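September, regulator bench, entry 16

Started at 7:30 with the rental set from the Flargate boat. Two second stages came back tagged "breathes wet" and one first stage tagged "creeps." The tags are in three different handwritings, one of them in pencil that has been in the sea, so I opened the lot and went by what I found.

Second stage 3593. Exhaust valve had a grain of sand under the lip. Lifted it, rinsed the seat, flexed the valve, put it back. Still a slight leak on the inhale with the inlet blocked off. Took the cover off again and the diaphragm was sitting a hair off center in its groove. Reseated it and the leak stopped. I would not have replaced the valve anyway, it is from the spring batch and still soft.

The other wet breather is a different story. The mouthpiece has a tear behind the tie, on the underside where you only see it if you bend the rubber back. New mouthpiece, new tie. Please bend the rubber back when these come in. It takes a few seconds and saves opening the case.

First stage with the creep: intermediate pressure settled where it should, then climbed slowly and kept climbing. Watched it while I drank half a coffee. High pressure seat has a clear ring worn into it, deeper on one side. The crown looks fine under the loupe. Swapped the seat from the Aerts kit and it locks up clean now. I left it on the gauge until after lunch with no change.

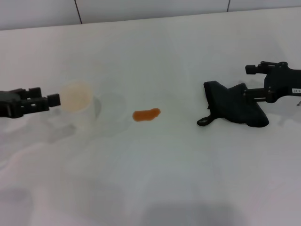
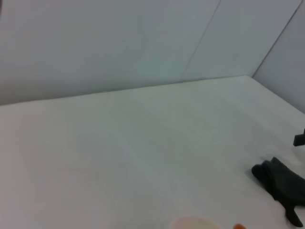
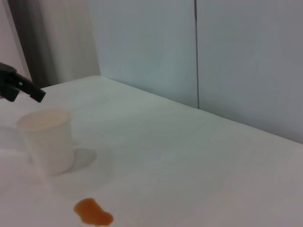 Note on the Aerts kit: the small O-ring for the swivel is a touch thicker than the one in the old Pluvel kits. It goes in, but the hose is stiff to turn afterward. I used the last two Pluvel rings and put the Aerts ones in the small drawer with a label. Do not mix them. If we order again, get the rings separately.

Ultrasonic bath. Ran the first stage bodies warm for the usual time and got a dull film on one of them. I think the solution is tired. It was last changed before the August charters and we have put a lot of green parts through it. Mixed a fresh lot and ran the dull one again. Better, not perfect. It is cosmetic, so it goes back in service.

Inflator hoses. Went through the crate from the Drerno quarry weekend. Most are fine. One has a bulge under the sleeve near the crimp — cut it in half so it can't wander back into the crate. Slid the sleeves back on all the others and checked underneath. The sleeves hold salt and I would just as soon take them off for good, but the boat crew likes them.

Tank 56 is still here. Valve is stiff for the last quarter turn when closing. I drained it and pulled the valve, no rust inside, no smell, threads good. The stem wants cleaning and fresh grease, and I ran out of the right grease doing the first stages. Valve is bagged and taped to the tank. Do not fill it.

Test dive from the dock at 4:15 with the repaired first stage and 3593. Shallow, lots of silt, could hardly read the gauge. Both breathed dry head down and on either side. No bubbles from the swivel. Jaw got tired on the new mouthpiece, but that was on my own spare and it is a size too big for me.

To do:
Order grease and swivel rings.
Finish the valve on 56.
Find the second loupe, it was on the window ledge last month.
Ask Flargate for one tag per regulator, with the fault written in ink.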